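Teaching a shop task by hand or by remote - which gives better demos?

Posted by Savita Mishra in Robot Learning, Dec 1, 2020

We're trying to get a two-armed robot to do a very dull job: take a wallet out of a display, turn it so the customer can see it, put it back in its box. I've recorded 279 demos over the remote control sticks and the arm now moves exactly like me on the sticks, meaning like someone defusing a bomb in ski mitts. Should I throw these out and show it the task with my own hands and a head camera instead?

Wendell Villanueva
Keep the remote ones. They have the joint angles and gripper commands in them, and you'll miss those badly when you go to train. But yes, add hand demos. You'll be faster and your grip choices will be the ones a person makes when they aren't fighting a joystick.

With a wallet, hold it by the two ends and keep the middle clear. If your fingers wrap over the front, the tracker loses the wallet and learns a lot about your knuckles.
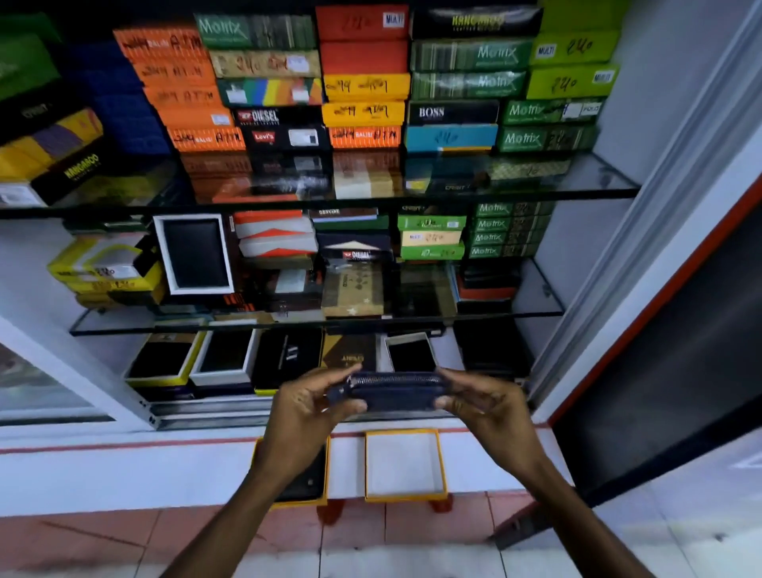
Zip wallet held at both ends, shelves of boxed stock behind.

Do it in front of the real cabinet as well. I did my first lot against a grey wall, and the model fell to pieces when it met glass shelves and a Motrix box. Mix up which wallet you pick, and pause for a beat before you put it back so you can find the cut later without squinting.

Delia Quezada
Mostly agree with Wendell, but watch the mismatch. You have ten fingers and the robot has two grippers. Pinch with thumb and one finger only, even though it feels ridiculous. At Finlow we had to bin 26 clips where I'd helped things along with a pinky. The arm had no pinky and took it badly.

Aurelio Ibarra
just buy better sticks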